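Bench notebook, shared shop, back corner

December, Sunday, started late morning

Picked up where I left off with the kitchen arm. For anyone flipping through this who wasn't here last time: the arm is bolted to the end of the long bench, the gripper is the printed one with the rubber pads, and what I want out of it (eventually!) is to stand next to a sink and move cups from the left side to the right side without hitting the faucet. I've been calling the whole thing Julorden because that was written on the lid of the box I keep the spare servos in, and by now it's stuck.

First job was the wrist. It had been clicking on the way down and I was sure it was the gearbox, so of course I took the gearbox apart on the bench before checking anything else. Gearbox is fine. Beautiful, even. The click was the cable bundle popping over the edge of the bracket every time the wrist went past level. Filed the edge down, put a bit of the braided sleeve over the bundle, moved the zip tie back two holes. No click. Put the gearbox back together with one shim left over, and I've taped it to this page so I can worry about it later.

Then the power supply. Radomír Hrubý lent me his good one and wants it back, so I swapped over to the Banberg supply from the shelf. It's noisier, and the fan comes on as soon as two joints move together, but the voltage holds up when I slam the shoulder around. Left the current limit knob where it was and put tape over it. PLEASE don't touch the tape.

After lunch I gave up on hardware for a while and went to the simulator. Tatiana Slanina built the kitchen in there and it's a really nice piece of work — counter, sink, faucet, the lot — and I finally have my own copy running on the shop computer. I had a mess of a time getting it to load because my folder was pointing at the old version of her scene, the one called Susham, where the counter is at the wrong height. If the arm starts out buried to the elbow in the countertop, that's why. Use the newer one.

I'd set the simulated camera by typing in numbers I'd scribbled on the back of a receipt, and I started the run and wandered off to make tea. Came back and the arm was doing nothing at all. The script looks for a cup before it moves, and it was looking and looking and reporting no cup, over and over, very politely. So I opened up the camera view.

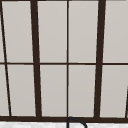
Sim camera with my receipt numbers. Mostly window, and the top of the faucet.

So, lots of window. The tilt was the whole problem. I'd entered it with the sign the way I use it on the real arm, where down is positive, and in the simulator down is negative. The camera did just what I told it to. There's a sliver of white along the bottom and the arc of the spout and that's all the kitchen the poor cup finder ever got to look at.

I left it like that for a few minutes though, and I'm glad I did, because there's something useful in it. The two heavy window bars lean toward each other as they go down, and the thin one in the middle stands straight. So the camera is tipped but it isn't rolled, and it's pretty well lined up with the center of the window. The spout comes up right under the middle bar as well, so side to side I'm happy. I'd been planning to spend the evening on roll and now I don't have to. Hooray for that.

Also noted: the glass is plain gray with nothing behind it. Fine for me. Radomír came past and said I should put a picture of trees out there so the cup finder learns to ignore trees. He's probably right about that, in the long run. In the short run I'd like it to find one cup. On the list.

Flipped the sign, restarted, and the cup finder woke up on the first try. It wanted to grab the faucet! Black, thin, sticks up, has a curve on it like a handle — I can see how it got there. I had the match threshold at 80 and it was accepting nearly anything with an arch. Pushed it to 100 just to see, and then it wouldn't accept the cup either, so that was silly. It's sitting between the two now and I've written the value on the sticky note on the monitor. Don't copy it from here, I'll only change it again.

Ran 5 tries with the cup at the left of the sink. It got hold of the cup in every one but the last, where it closed too early and shoved the cup into the basin. Same early close I was getting on the real gripper last time, which makes me think the timing in the script is off and I can stop blaming the rubber pads. Sorry, rubber pads.

Things I changed today, so they're in one place:
Wrist bracket edge filed, sleeve on the cables
Banberg supply in, Radomír's is on his shelf with the leads
Sim camera tilt sign flipped in my copy only
Match threshold, see sticky note
Folder now points at Tatiana's new kitchen

Still to do:
Ask Tatiana if she can put a warning in the scene when the camera is tilted above the counter, or whether I should do it on my side
Gripper close delay, try it longer, in sim first
Write the sign convention in marker on the real arm's base where I'll see it
Find out what the shim is for
Order more sleeve, the short piece from Agarwal is used up

About an hour left before they lock up so I tried the real arm once more with the new bracket, no cup, no camera, just the wrist going up and down. Smooth and quiet the whole way apart from the fan. Parked it folded with the gripper open and pulled the plug at the wall. The tea went cold on top of the drill press, and if somebody finds a green mug up there it's mine.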